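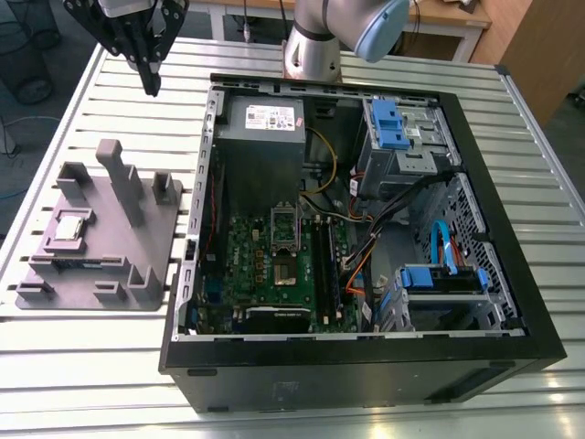 The test station at Prilport in Skurnlow, with a gripper over the parts fixture and an opened desktop computer on the table.

FOR IMMEDIATE RELEASE

Prilport Completes First Comparison of Gripper Fingers for Desktop Computer Service

SKURNLOW, 5/10/26. Prilport, a supplier of automation tools for repair and recycling companies, today presents the first results of its comparison of gripper fingers for work inside desktop computers. The trial was made at the company's laboratory in Skurnlow during 14 working days and included 1,421 handling attempts with processors and memory modules.

Many companies that refurbish office computers still take out and put back these parts by hand. The parts are small, they stand close to cables and metal edges, and the cases differ from one model to the next. Prilport wanted to know which finger shape is the best choice for this work before the customer pays for a complete cell.

Two types of fingers were compared. The first type is narrow and angular, made in black, and was designed by Prilport for holding a part by its edges. The second type is white and has a gray rubberized pad. Both were used at the same table, with the same kind of opened computer tower lying on its side and a 3D-printed fixture beside it, in which the parts have their own holders.
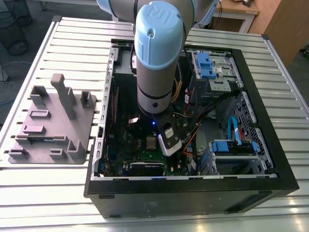
The most difficult place for both types was the area between the motherboard and the drive bays. Power cables cross the free space there, and the path of the arm must be planned so that the wrist does not press on them. With the padded finger the engineers had to choose a steeper approach for the memory modules. The angular fingers could come in from more directions, but they were more sensitive to small errors in the position of the part.

Of all attempts, 868 were finished without any correction by the operator. The angular fingers were used in 632 attempts, and the padded type in all the others. Prilport counted a correction each time the operator changed the position of the arm, the part or a cable, also when the attempt was later successful. The company considers this a strict rule and will keep it in the next trials, so that the results can be compared.

"We expected that one type would be better for everything, and we were wrong," said Ravindra Prajapati, head of testing at Prilport. "For the memory modules I would today take the padded finger. For the processor I prefer the angular one, because it leaves more free space around the socket. A customer who handles both parts should think about a tool change, and he should know this early."
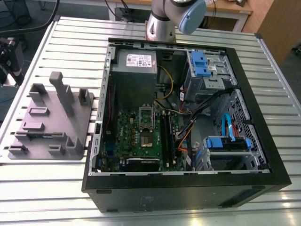
Opened tower with the bracket of the CPU socket raised. The gray fixture plate at left holds a green card in one of its slots.

The fixture was also changed during the preparation of the trial. In the first version the holders were too deep, and the fingers touched the walls when they closed. The present version was developed together with the design office Juška, which prints the plates and can deliver them with different arrangements of holders. The drawings will be offered to customers who order a trial of their own parts.

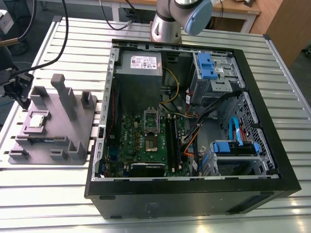
Motion and gripping force were set through Flallar, Prilport's own control software. Flallar saves the force, the opening width and the arm position for every attempt, and it allows the operator to repeat a single step without starting the whole program again. A new version, with a simpler screen for comparing two finger types, is planned for June.

In the next stage Prilport will add expansion cards and drive carriers to the list of parts. Refurbishing companies that would like to send their own computers for this stage are invited to write to the testing department. The computers will be returned after the trial, and each company will receive the complete record of the attempts made with its models.

About Prilport
Prilport develops and tests gripper fingers, fixtures and control software for companies that repair, refurbish or recycle electronic equipment. The company has its office and laboratory in Skurnlow.

Press contact
Ravindra Prajapati, Testing Department, Prilport, Skurnlow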